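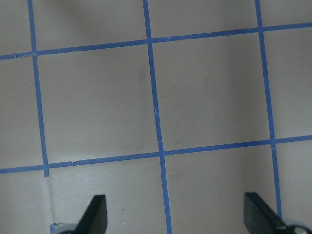 Cost basis after Gorurdale / Yeom spin-off: which lot does the fraction come from?

We use cookies to keep you signed in and to measure traffic. By continuing to browse you accept this. Manage settings

basis_drift
Holding 966 shares of Gorurdale in a taxable account at Pinard. Two lots: 926 bought several years ago, and 40 bought in March, so the second one is still short-term. The distribution was 2 Yeom for every 40 Gorurdale. That works out to 48.3 Yeom shares. I got 48 shares and $12.00 cash in lieu of the 0.3.

Pinard now shows the following:

Old lot: 46.3 Yeom, long-term
March lot: 1.7 Yeom, short-term
Cash in lieu: short-term, basis taken from the March lot

By my arithmetic the March lot should have received exactly 2 shares and the fraction should have been left over on the old lot. The dollar amount is small. I still want the lots right before I sell any Yeom, and I don't want a wrong starting basis following the position around.

Second question. Basis allocation is 87.5% Gorurdale and 12.5% Yeom according to the issuer's Form 8937. Can someone confirm how they got there?

Likes: 14

fourth_quartile
Second question first. Gorurdale opened at $14 ex-distribution and Yeom opened at $40. Take 40 parent shares: 40 x 14 = 560. The 2 Yeom shares that came with them: 2 x 40 = 80. Total 640. 80/640 = 12.5%. The remainder stays on the parent.

Apply those percentages to each lot's own basis. Don't average the lots first. People do that in a spreadsheet and end up with a gain on one lot and a loss on the other that don't exist.

On the first question, what is your default disposal method at Pinard? If the account is set to last-in-first-out, the system treats the sale of the fraction as an ordinary sale and pulls from the newest lot. That would give you exactly the numbers you posted.

basis_drift
Checked. It is LIFO. I set it years ago for another position and forgot it applied account-wide.

So is the report wrong, or is it correct for the setting I picked?
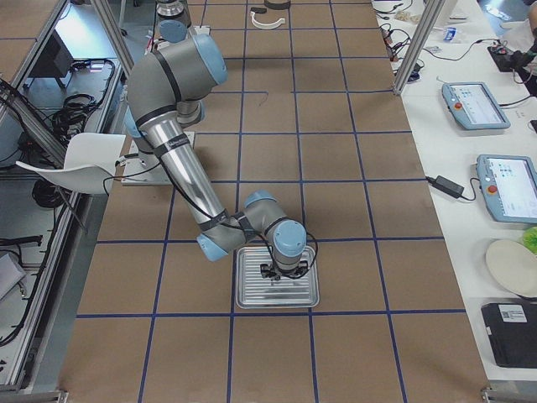 Kyung-hwa Nam
I would call it wrong. The fraction is a product of the allocation. Your March lot of 40 converts to 2 whole shares with nothing left over. The old lot converts to 46.3. The only lot with a fractional remainder is the old one, so the 0.3 that was cashed out belongs to the old lot and the gain or loss on it is long-term. The disposal method governs sales you order. You did not order this one.

fourth_quartile
I don't agree. The usual treatment is that you are deemed to receive the fractional share and then to sell it. At the moment of the deemed sale you hold 48.3 Yeom across two lots. Once it is a sale, you need a rule for which lot is sold, and a standing instruction on file with the broker is a rule. If there were no standing instruction the default would be first-in-first-out, which gives the old lot. He has a standing instruction.

Your method also falls apart with more lots. If someone has a dozen reinvestment lots, every one of them produces a fraction, and the fractions add up to more than one share. The transfer agent only cashes out what is left at the account level. Which of the dozen remainders gets sold?

Kyung-hwa Nam
In that case you need a convention, agreed. In this case there is one lot with a remainder and one without, and no convention is needed.

I also doubt the LIFO election was written with deemed sales in mind. Read the wording in the account agreement. Mine (different broker) says "orders placed by the customer."

Likes: 2

Han-gyeol Baek
Something both of you are skipping: basis and holding period are separate steps here. The holding period of the Yeom shares tacks onto the Gorurdale lot they came from, provided the distribution qualified as tax-free. That part isn't in dispute. What is in dispute is lot selection on $12.00 of proceeds. Either reading produces a tax difference smaller than the cost of a stamp.

The practical problem is the 1.7. If the March lot stays at 1.7 and the old lot at 46.3, the total is 48 and everything reconciles. If he overrides it in his own records to 2 and 46, that also totals 48, but his records will not match the 1099-B when he sells. Then he is filing adjustments every year until both lots are closed.

I'd ask Pinard to correct it. If they refuse, I'd follow their figures.

basis_drift
I keep my lots in Rerkport and it imported the Pinard file without complaint. It does let me edit the lots by hand afterward. Is anyone doing this?

fourth_quartile
I was, for a different spin-off. Rerkport applies the edit to share count but leaves the basis where it was, so you have to move the basis yourself in a second entry. Check that the total across lots is unchanged when you finish.

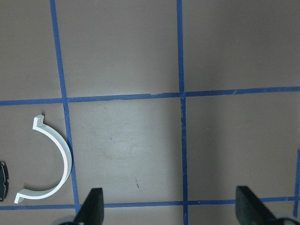
Blue tape grid on a tabletop.

basis_drift
Update from Pinard. I sent a secure message with the lot table and got a reply at 4:40 p.m. They confirm the fraction was relieved using the account default. They will reassign it to the old lot on written request, and the request has to reach them before the 1099-B is issued. I've sent it. I also changed the default to specific identification.

They did not say which treatment they consider correct.

Kyung-hwa Nam
Keep a copy of the request. Corrections like that sometimes get overwritten when the issuer amends the 8937 and the broker reruns the event.

fourth_quartile
Still think the original was defensible, but agreed on keeping the copy.

Replies: 11 | Shares: 2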